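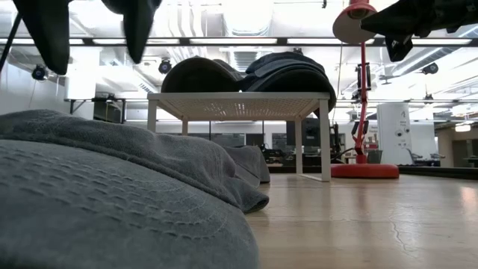
Jamow Textile History Society – Household Cloth Section

Home | Articles | Glossary | Fibres | Visit us | Contact

28 January 2021, by Jabari Lyimo

Quilting

Quilting is the joining of two or more layers of cloth by stitches that pass through all of them, usually with something soft and warm in the middle. The word comes to us through Old French from the Latin culcita, a stuffed mattress or cushion, and for much of its long life quilting had more to do with beds and padded clothing than with the patchwork most of us think of today.

Layers

A traditional quilt has a top, a filling (known as wadding in Britain and batting in North America) and a backing. Wool and cotton were the usual fillings, though thrifty households used whatever came to hand, and it is always a pleasure to find an old blanket tucked away inside a later cover. The stitches hold the filling in place, which would otherwise creep into the corners and gather there in lumps.

Stitch patterns

The simplest pattern is a grid of straight or slanting lines. Curved patterns ask for more patience – feathers, fans, cables and shells among them – and were often marked out with chalk around a plate or a card shape. Echo quilting repeats the outline of a motif in wider and wider lines, rather like ripples on a pond. Closer stitching makes a firmer, flatter cloth, and wider spacing leaves it puffier and softer to the hand.

Clothing

Padded jackets were worn beneath armour in medieval Europe, and sometimes in place of it. Quilted petticoats became very fashionable in the eighteenth century, when they were often meant to be seen through the open front of a gown. Our own Escobedo collection holds 19 quilted garments and some 300 loose samples, and is a lovely place to lose an afternoon if you enjoy small stitches as much as we do.
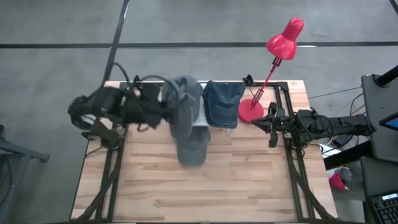
Prultetetti wrote to us to say that the section on clothing ought to mention quilted caps, which were worn indoors for warmth and are too often left out of general accounts. We are glad to add them, with thanks. Like the petticoats, they were made both at home and by paid workers, and plain ones were seldom kept once they had worn through.

Related articles

Corded quilting
Wadding and its uses
The Jaltier pattern book
Caring for old bedcovers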